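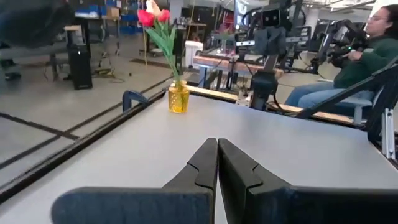 Tulips on the worktable

Hi, and welcome back! I finally got my act together and made a page for the flower week, which was Thư Mai's idea from start to finish. She's been saying for ages that the big workroom at Turkaleck could do with something alive in it, and one Thursday in July she turned up with an armful of tulips (in July! I didn't ask what they cost) and that was that.

The ones that went on the gray table are two reds and a pale pinkish-cream one, in the short amber glass vase with the dimples. I love that vase. It came from the Srithong sale, in a box lot of 48 bits of glassware, and I've given nearly all the rest away. It's a little small for long stems, so everything leans over to the left and I keep meaning to trim them – but then I look at it and think no, leave it.

The table itself gets a lot of questions, so a few notes. Light gray top, black metal rail down the side, and it's a great thing to work at. The little blue clamp on the rail lives there more or less full time. I bought a set of 5 from Collgate years ago and that's the one I'd save in a fire. Great curvy handle, easy on the fingers.

The pale board along the far edge is a keeper too. I like how warm it looks next to all that gray, and with the yellow of the glass in front of it the whole corner cheers up. Thư wants to oil it. I'm against, but she usually wins.

A few things people have asked:

Tulips keep growing in the vase, so cut them shorter than you think you should. Mine get fresh cold water every morning and they can last up to 5 days on a cool table, less if the sun gets on them.

The glass washes up fine with warm water and a bottle brush. Get right down into the bottom, that's where the green gunk sits.

No, the vase isn't for sale! Sketora had some in a similar color last time I looked, though taller.

Next month it's dahlias if Thư's sister has any to spare, and I'll need a wider vase for those – the heads on hers are enormous.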